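We use cookies to remember your login and forum preferences. By continuing to browse you accept our cookie policy. Accept | Manage settings

Two-arm packing data: how messy do you let it get?

tinsnips_88
So we finally have a proper batch! 642 demonstrations of the jewellery box task, all teleoperated on the Kemberg bench, and I'm pretty chuffed with how they're coming along. The instruction is "put the jewellery away in the green box" and the operator sorts out the order for themselves. I've been shuffling the starting layout between episodes and leaving unrelated stuff on the table so the policy has to learn what to ignore.

My favourite episodes so far are the ones using the little square display cases. They have clear lids, so depth goes all over the place and the colour cameras have to do the heavy lifting. The gripper needs to come in from the side and keep the case fairly level on the way over, and you can feel yourself holding your breath while you drive it.

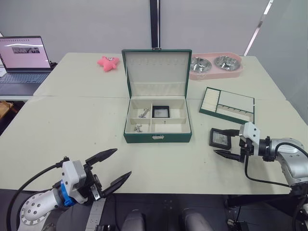

Uneck reckons the starting layouts matter far more than the episode count, and that anything past the first few hundred should be spent moving the box itself. I'm half convinced. At the moment the box stays near the centre and everything else travels, and I'd hate to end up with a policy that has memorised one patch of table.

magpie_loop
Love this task. I'd disagree with the box advice a bit, though. We moved our target bin every episode from the start and training was miserable until we added a block with it parked in one spot. Get the grasps solid first, then start sliding things about.

tinsnips_88
How big was the parked block?

magpie_loop
Nearly half the set. Could have been less, we never tested it properly.

gravelroad
Who's driving? We had 4 operators on a cutlery job and you could tell them apart from the joint plots alone. One always used the left arm first. The model picked up all their habits and dithered between them, which was hilarious for a day and then very annoying.

tinsnips_88
Two of us, and yes, I'm the slow one. I've been tagging each episode by operator so we can split them later. Chains are where we differ most: I pinch near an end and lower it in, the other driver grabs the middle and lets it bunch up.

magpie_loop
Keep both! A bunched chain in the right compartment is still put away.

gravelroad
Nah, pick one. Write it in the operator sheet and stick to it until you've got a baseline. Also, are you binning failures?

tinsnips_88
Only if the arms collide. Fumbles with a recovery stay in, and I've flagged 11 of those as extra good ones. Going to try a run with the box shifted and rotated in January, and I'll post the curves whichever way it goes.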